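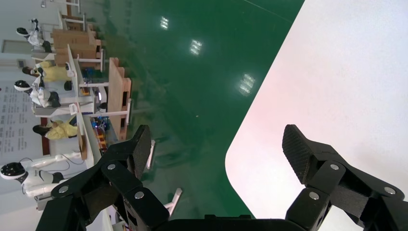

ok quick thread on the wrist-view result, been sitting on it all week

2852 demos total for Drustia. we trained on 2000, then dropped every clip where the floor glare got bad. that's 588 gone

expected worse grasps. got better ones – 5 points up on held-out tables

Lwazi Joubert thinks its the ceiling lights, policy was latching onto the reflections on the green floor. I'm half convinced

ran a second seed overnight, same direction, smaller gap

next: put the glare clips back but mask the floor. Aroha Prendergast has the masks almost done

writeup when teh third seed finishes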